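Brenik Folding Workbench: Four Months In

I bought the Brenik folding workbench in March to replace an old door on two sawhorses. My garage also holds a car, so anything I work on has to come down at the end of the day. I wanted a top that wouldn't rock when I planed a board, and legs I could fold without calling someone over to help.

The bench comes in one flat box. Assembly took me 80 minutes, most of it spent on the leg braces. The instructions are drawings only, and step 7 shows the brace from the back without saying so. I put both braces on the wrong way round and had to take them off again. The bolts are a decent grade and none of the heads rounded off. You need a socket wrench, and the box doesn't include one.

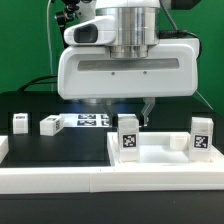 The rated load is 400 pounds. I haven't put that much on it. The heaviest thing I have had up there was a cast iron table saw top I was cleaning, and the bench didn't sag or creak. Side to side it is stiff. Front to back there is some give, which you notice when you push hard with a hand plane. Setting one end against the wall takes care of most of it. The bench I borrowed from my brother-in-law, a Korletey, is better in that respect, but it weighs a good deal more and it doesn't fold.

The top is smooth and easy to wipe down. Wood glue peels off once it has dried. Oil-based stain does not, and I now have a ring near the left corner where I set a can down. If you do any finishing work, cover the top first. I use the brown paper that comes in shipping boxes.

Folding is the best part of the design. Each pair of legs has a latch you press with your thumb, and the legs swing in flat. The latches were stiff for the first couple of weeks and have loosened up without getting sloppy. Folded, the bench stands on its end behind the water heater. I can set it up on a Saturday morning in less time than it takes the coffee to brew.
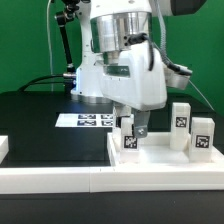
Delwyn Pomare

The vise is sold separately, and I would skip it. I tried the Brenik vise and the jaws were out of line from the start. A small Leken vise fit the same holes with longer bolts and has held its alignment. The dog holes along the front are a common size, so clamps from other makers drop in fine. I have two from Grevex that I use all the time.

Other small complaints: the rubber feet leave black marks on painted concrete, and the shelf underneath has to come off before you can fold the legs. I stopped using the shelf after the second week. I would have liked a carrying handle on the long edge too.

I'd buy it again for a shared garage. For a shop where the bench can stay put, get something heavier and fixed. I'm giving it 4 out of 5, with the point off for the shelf and the brace drawings.

Contact | Copyright Delwyn Pomare, all rights reserved | Back to top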